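Keeping Bread in August

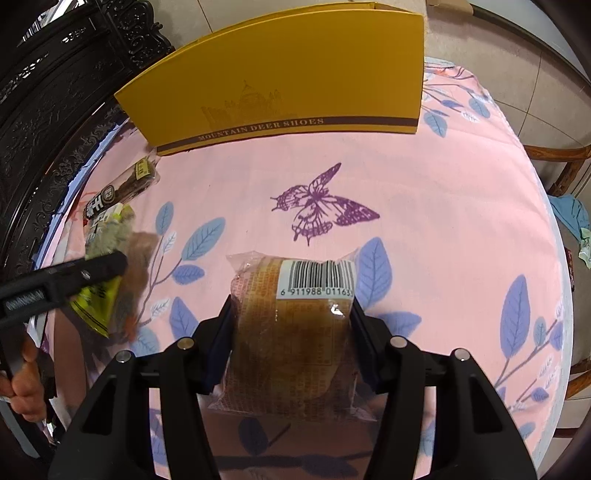
Packaged bread, pink floral tablecloth.

Readers of this blog have asked again how bread should be stored in humid weather. My advice remains brief. Bread intended for use within 3 days may stay in a closed bag at room temperature – the refrigerator will only make it stale sooner. Anything beyond that should be sliced and frozen. Heledd Parry wrote on Tuesday to recommend a linen bag, and I intend to test one this month.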